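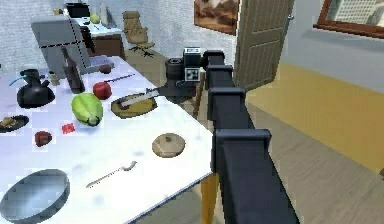 Simulation render: Vidar Eklund / Horell

Set the table before you tune the arm

By Roman Zieliński

I maintain one robot cell at Horell. It has one arm, one gripper and one long white table, and each of them exists two times: in the lab and in the simulator. My opinion is simple. We give too much time to the arm and too little to the table.

When a new person comes to the cell, he usually opens the controller settings first. I understand this, I did it also. In November we had a knife task which failed again and again above the plate. Two of us changed gains for 12 days. Then Vidar measured the height of the marker on top of the gripper and found that our model had it three millimeters too low. We corrected one number and went home early.

The small square marker is for me the most important part of the cell. It must be flat, clean and in the same place in both worlds. In the lab I wipe it every morning and check its four corners. In the simulation I check the offset after every change of the tool, even when the colleague who changed it says that he touched nothing.

I also do not agree with people who want an empty table for setup. With a kettle, a wine bottle, a big green squash or melon and a second knife lying near a pepper, you see quickly if the arm has a path or only luck. An empty table forgives too much — and then the customer's kitchen does not forgive.

Some colleagues say that clutter makes the faults difficult to find. They are partly right. For the first 50 runs after a repair I keep the objects in fixed positions, and only after this I let the simulator move them. But I do not remove them.

My last request is about the logbook. Please write down which joint you touched, which offset, and the old value too. Our book has 837 entries, and the ones with no old value have cost me more evenings than any broken cable.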